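Textiles and Home Care – Session 3 handout
Washing, drying and storing table linen

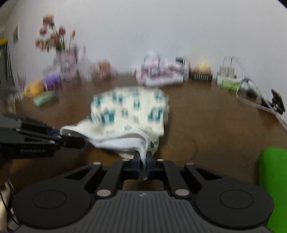

Carrying on from last time. We got as far as fibre types and then ran out of time, so read the cotton/linen bit again before you start on this one. Slides go up when Hongjun Su has fixed the login.

1. Why table linen is awkward

Gets food on it. Obvious, but food stains are mixed – grease plus protein plus colour, all in one gravy splash. Clothes mostly get sweat and skin oils, much simpler. Also table linen sits in a drawer for months, so anything left in it has time to go yellow.

Cotton: tough, takes heat, shrinks a bit the first few washes. Linen: stronger wet than dry, creases badly, hates being folded on the same line every time (fibres crack along the fold). Polyester mixes: hardly crease, but hang on to grease. Know these for the practical.

2. Stains – order of work

Scrape off solids first. Blunt knife, not a nail.
Blot, don't rub.
Cold water for egg, milk, blood, meat juice. Hot sets protein. Half of you got this wrong in the quiz!
Grease – washing-up liquid, neat, worked in with fingertips, leave 10 minutes, then wash as hot as the label lets you.
Red wine, tea, berries – rinse cold, then oxygen bleach soak. Check colourfast first on an inside hem.
Candle wax – let it harden, lift off, then brown paper and a warm iron. Dye from coloured candles may stay behind, treat seperately.

Salt on wine: people swear by it. It soaks up some liquid while the spill is fresh. Does nothing for the dye once dry. Daithí Mac Carthaigh will say otherwise, take it up with him.

3. Washing

Loose load. Drum no more than 3/4 full, hand width at the top.
Whites on their own. Prints with prints, inside out if the print is new.
Fabric softener – leave it out. Coats the cotton and napkins stop soaking anything up. Same goes for tea towels.
Hard water areas need more powder, look on the back of the packet. Greyness is usually too little detergent, or too cold for too long.

Temperatures: 40 for everyday, 60 for white cotton with grease. 30 is fine for a freshen up, no good for gravy.

4. Drying and pressing

Shake out each piece before it goes on the line. Pull the hems square while damp – much easier than ironing them straight later. Peg by the hem, never the middle.
Sun bleaches whites (good) and fades prints (bad). Turn prints or dry in shade.
Iron linen damp, cotton slightly damp. Prints on the wrong side. Iron from the middle out to the edges or you get wavy hems.
Starch only if using within the week. Starch in storage = yellowing, and silverfish like it.

5. Storage

Completley dry, cool from the iron, not warm.
Roll large cloths if you have the room. Otherwise refold on new lines every 2 or 3 months.
No plastic bags. Old cotton pillowcase is ideal. Acid-free tissue for anything old or embroidered.
Bare wood shelves can mark white cloth – line them.

For next week
– bring one stained piece, cotton or linen, no bigger than a tea towel
– write down what the stain is and how old
– read pages 56 on, the part about bleach types. Chlorine vs oxygen will come up

Sign the sheet on your way out please, several missing last week.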